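Programs > Equipment Planning > Progress Reports

Overview Reports Budget Contacts

2 min read

Jonmont Disassembly Cell: Progress Report to the Skollach Fund
6/12/25

The second workstation budget remains within the approved limits. Tona has confirmed its price for the replacement gripper fingers, and the order will be placed once the Fund releases the next payment. Of the 400 hours of arm time planned for this period, 387 were used. The remainder has been carried forward.

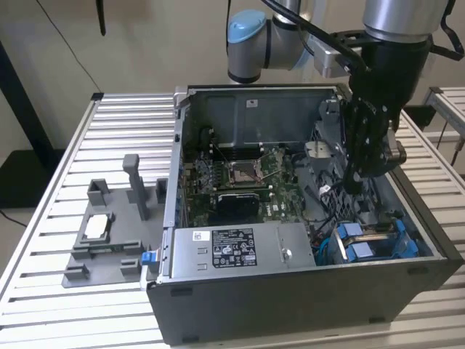 Work on desktop computers continues to guide the purchasing plan. Models differ in the layout of their internal brackets, and the original request allowed for only one set of printed fixtures. We now ask that three sets be funded from the existing parts line. No increase in the total award is requested.

Dafis has offered a service contract covering the arm and its controller. We recommend deferring a decision until April, when the current warranty terms will be reviewed. Purchase of a further 200 used desktop units is on hold pending storage space at Jonmont.

Written approval of the fixture request is needed before the order can be issued.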